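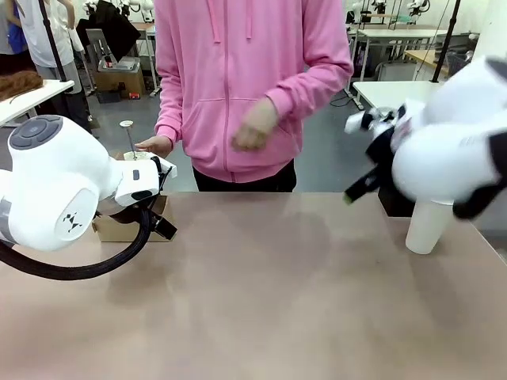
Home Guides Spares Hire Contact

Last updated: July

Section 3: Putting up your Skestent

Right, so you've read the packing list in Section 2 and everything's there. Now for the fun bit! I've put this canopy up at more school fetes and Saturday-style markets than I care to remember, in drizzle, in blazing heat and once in the dark at Plendley showgrounds with a torch between my teeth, so most of what follows I learnt by doing it badly first.

You want two people for this. I can do it alone (and I'll tell you how further down) but it's slower and a lot less dignified.

Before you start

Pick your spot and walk over it. You're looking for sprinkler heads, tree roots and that one dip that fills with water the minute it rains. The Skestent covers 3 metres by 3 metres once it's up, but leave yourself another good stride on every side for the guy ropes. Then look up as well – branches and power lines are both a hard no.

CAUTION: Don't put it up under or near overhead wires, ever. The frame is aluminium. Move the whole stall if you have to.

Raising the frame

1. Stand the folded frame upright in the middle of your spot, feet down, and slide the carry bag off the top. Put the bag in the ute or under a rock straight away. Mine has blown across two ovals.

2. Each of you take hold of two outer legs, lift them just clear of the grass and walk backwards until the frame is a bit more than half open. Stop there. Don't force it all the way yet.

3. Lay the roof over the top with the seams facing inwards. There's a coloured tab sewn into one corner, and that goes over the leg with the matching sticker. If your sticker has come off, it's the leg with the Skestent badge.

4. Press the hook-and-loop patches down at each corner. Give them a proper squash with your palm.

5. Go back to your legs and walk the frame out the rest of the way. Now push up under each corner slider until you hear it click. Do the corners diagonally opposite each other, so one person isn't fighting all the tension.

NOTE: No click means it isn't locked, even if it looks locked. Wiggle the slider, and if it drops, have another go. A little silicone spray on the legs fixes most stubborn ones.

CAUTION: Keep your fingers out of the scissor joints while the frame is moving. I've still got a mark on my thumb from the old model.

6. Extend the legs one notch at a time, working your way around. Go two notches at once and the roof twists and you'll be swearing at it. Full height is the 18 mark on the inner leg, though on a breezy day I stop a few notches lower and just duck.

Holding it down

This is the part people skip, and please don't! A canopy is a big kite with legs.

7. On grass, drive a peg through each foot plate, then run the guy ropes out from the top corners and peg those too, leaning the pegs away from the canopy.

8. On bitumen or concrete you can't peg, so use weights. I go for 40 kg per leg. Plenty of markets will accept less, so check your organiser's rules, but that's what I hang off mine and I sleep well. Sandbags are good, and water drums work if they're full to the top and strapped to the leg itself.

9. Tension the ropes evenly. They should hum a bit when you flick them.

CAUTION: If the wind picks up enough to lift the valance flat, drop the canopy. Don't wait and see, and don't let customers help by hanging off the legs.

Counter and side walls

The Skesuvwood counter kit (part 107 in the spares list) bolts across the front two legs. Fit the brackets finger-tight first, sit the board on, check it's level with whatever you've got handy – I use a half-full water bottle lying on its side – and only then nip the bolts up. Go gently with the spanner, the brackets are softer than you'd think.

Side walls clip on from the top down. Start with the back wall if there's any wind, then the side it's coming from. Leave the front open or the whole thing balloons.

Doing it on your own

Open the frame a little at one leg, walk round to the next, open that a little, and keep circling. It's four or five laps. Put the roof on while everything is still low enough to reach, and peg one upwind foot before you raise any legs.

Packing down

Go through the steps backwards. Walls off, counter off, legs down one notch at a time, ropes and weights last of all. I take the roof fabric right off for storage. You can leave it on if you're using the canopy again the next morning, but if it's damp, hang it over the line at home before it goes in the bag. Mould doesn't wash out of the white ones.

For torn seams and patching, go to Section 4. If a truss bar is bent, don't straighten it, order a new one from the spares page.

Back to top Previous Next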